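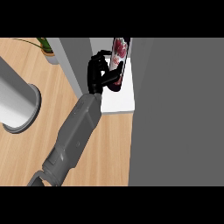

Sanitizer test strips read low on a fresh mix, are the strips bad?

Posted by wurndale_kitchen

We run a small cafe in Wurndale and use quat sanitizer for the prep tables and a bucket for wiping cloths. The label says 200 ppm is the target. I mixed a new bucket at 8 this morning with the measuring cap and the strip barely turned color. Tried a second strip, same thing. The strips came in February with our last order from Pandthorpe and the vial has been on the shelf over the dish sink. Should I add more concentrate until it reads right, or order new strips first? I don't want to end up way over.

pandthorpe_sales

Check the date on the vial. If it's past, throw it out. We sell them singly or by the case, message Sales for pricing.

BucketNo3

I would not add anything until you know the strips are good. The shelf over the sink is a bad spot for them. Steam gets in every time the cap comes off and they go dull. Keep them in a drawer on the dry side of the kitchen.

Also check that you have quat strips and not chlorine ones. The vials look nearly the same and a chlorine strip won't tell you anything about quat. Then look at the water. Most quat strips want it at room temperature, and the vial will say how long to hold the strip in. Foam on top throws off the reading too, so dip under it.

Hard water can pull it down as well. We had a bucket that kept coming out low until we measured the bucket itself and found it held more than we thought. Mark a fill line with tape.

If a new vial still reads low, go up a little at a time and retest. Stay inside the range on your label. Ours tops out at 300 for tables with no rinse, but yours may be different.

wurndale_kitchen

They were chlorine strips. Ordering the other kind today.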